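Section 4: Your First Load

By now your Pitora drying cabinet should be level, plugged in, and standing a hand's width from the wall. If it isn't, please go back to Section 3 and finish that part first. We'll wait! A cabinet that leans even a little will let its door drift open during a long program, and then you'll be heating the laundry room instead of your sweaters.

Before you dry anything you care about, run the cabinet empty once.

1. Take out the shelves, the hanging bar and the foam blocks. There is a small block behind the lint drawer that people often miss, so have a feel around back there.
2. Wipe the inside with a damp cloth and put the shelves back, lip facing forward.
3. Close the door until you hear the click.
4. Turn the dial to Warm and press Start. The fan takes a moment to come on.
5. Let the full program run, then leave the door open until the smell of new paint has gone.

Note: A faint ticking as the cabinet warms up is the metal panels settling. If the ticking goes on after the cabinet has cooled, turn to the troubleshooting pages and look up code 236.

Sorting what goes in

The cabinet dries with moving air, and it does its best work when the things on one shelf are of a similar weight. Bath towels and thin shirts will both come out dry in the end, but the shirts will have been sitting there finished for a good long while, which does them no favors. Sort into heavy, middling and light, and read the care labels as you go.
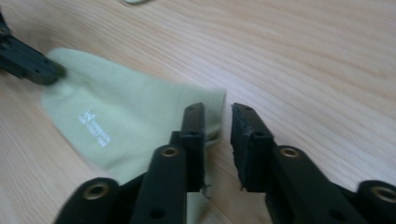
Small knits belong on the lower shelf, where the air is gentlest, and we like to sort them out on a table first. Smooth each one by hand and pay some attention to any ribbing, which is often the last part to dry. On a sock like the pale green one lying on the wood, that means the straight ribbed edge at the end. Open the cuff a little with your fingers before you lay the sock on the shelf, and don't stretch it over anything to hold it open.

Sweaters and cardigans go flat on the middle shelf, one layer deep, with the sleeves beside the body. Shirts and blouses go on the hanging bar. Use plastic hangers, please - bare wire can leave rust marks, and they're a nuisance to get out of a collar.

Caution: Never put in anything that has been cleaned with solvent, or that has cooking oil or wax on it. Foam-backed items and rubber-soled slippers also stay out.

Loading the shelves

1. Spin everything in the washing machine first. The cabinet has no drain, and dripping clothes will overfill the tray.
2. Begin with the lower shelf. Each shelf holds up to 5 pounds of spun laundry.
3. Leave gaps between items so the air can find its way up. 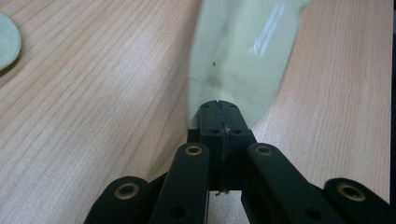

4. Slide in the middle shelf and check that nothing hangs over the back edge, where it could be drawn toward the fan guard.
5. Hang the longer pieces last, buttons undone and pockets turned out.
6. Choose your program. Cool is for wool and silk, Warm is for cotton and linen, and Air Only is for freshening up a coat that has been in the closet since December.
7. Press Start.

The display shows the time left, and it will change its mind once or twice in the early part of the program while the sensor gets to know your load. You can open the door at any time. The fan stops by itself and picks up again when you close the door and press Start.

When the program ends

Give the load a few minutes with the door open before you take it out. The top shelf brackets hold their heat longer than the rest, so reach in from below. Check seams, waistbands and cuffs with the back of your hand, and return anything that still feels cool or clammy for a short run on Air Only.
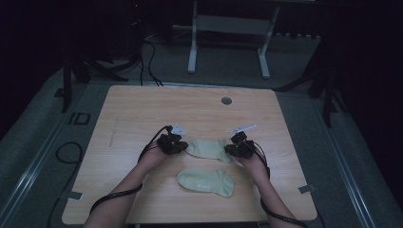

Folding goes more quickly when you unload one shelf at a time. Nadège Vidal, who tested our early cabinets in Serkambridge, always did the lower shelf first and had her pairs matched before she touched the shirts. Any roomy flat surface will do for it, and two pale green socks like the ones on that light wood tabletop are simple to match up when they're laid out together. Shirts can wait on the bar until you're ready for them.

Empty the lint drawer after every load. The drain tray wants a rinse when the blue lamp comes on. Replacement drawers are sold by Millet in Ultville, and the order form is on page 54.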